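# Drying Rate and Cupping in Narrow Timber Boards

Alcides Zapata and Nilton Llanos
Final report, 2nd July

## 1. Background

Solid timber moves across the grain as its moisture content changes. A flat-sawn board shrinks more on the face that was further from the centre of the tree, and the board cups. Furniture makers deal with this by drying slowly, by choosing quarter-sawn stock, or by fixing boards in a way that lets them move. The project looked at the first of these. We wanted to know whether a cheap end sealer and a slower drying schedule would reduce cupping enough to matter for small panels such as shelves and table borders.

The work was done in the Nenddale workshop during June. Boards came from one supplier, Zanden, and were cut from the same pack to limit variation between trees.

## 2. Method

We cut 20 boards to the same length, width and thickness. All were flat-sawn. Boards with knots inside the measuring zone were rejected and replaced before the trial began. The boards were then split into two equal groups by alternate selection from the pack.

Group A was stacked on stickers in the open workshop with no covering. Group B had its ends coated with wax emulsion and was stacked on stickers under a loose canvas cover, which was lifted for a short time each morning. Both stacks were weighted with the same load on top.

Each board was weighed daily on a bench scale. Cupping was measured as the gap between the middle of the hollow face and a steel straightedge laid across the width. Feeler gauges were used for small gaps and a depth gauge for the rest. The same person took every cupping reading, as our early practice readings differed between the two of us by more than we were prepared to accept.

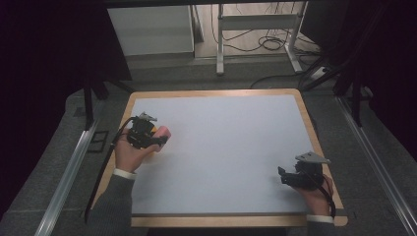

Moisture content was worked out from oven-dry offcuts taken beside each board at the start. The offcuts were dried until two readings in a row agreed. A pin meter (Nirnov) was used as a check only. It read high on the waxed boards when the pins were placed near the ends, and those readings were left out.

The trial stopped after 8 days. This was shorter than planned. The oven was needed by another class, and we could not complete the second set of offcuts. The final moisture figures for both groups therefore rest on board weight alone.

## 3. Results

Group A lost weight quickly at first and then levelled off. Group B lost weight at a nearly steady rate and was still losing it when the trial ended. The two groups had not reached the same moisture content, so the final cupping readings should not be compared directly. We instead compared readings at matching weight loss, using straight-line interpolation between daily readings.

On that basis Group B cupped less than Group A in most pairs. The difference was clear in the wider-ringed boards and small in the others. End checks were common in Group A and rare in Group B. One Group A board split along its length and was taken out of the cupping results, although it was kept in the weight results.

The heaviest board at the start weighed 393 g more than the lightest. We had not expected a spread that large within one pack. It is likely that some boards came from nearer the outside of the stack and had already begun to dry.

## 4. Discussion

Two changes were made to Group B at once, and the design cannot separate them. Guo, who marked our interim report, raised this point, and we agree with it. The reduction in end checks is probably due to the wax, given what the textbooks say about moisture loss through end grain. The reduction in cupping is more likely to come from the cover. A proper test would need four groups.

Workshop humidity was logged but not controlled. It rose on two wet days, and the weight curves for Group A flatten at the same points. Group B shows a weaker version of the same effect.

## 5. Further work

The trial should be repeated with four groups and a longer drying period, with oven time booked in advance. Ring angle should be recorded for each board before grouping. The remaining boards are labelled and stored on the upper rack, still on stickers, and can be reweighed by whoever takes up the project.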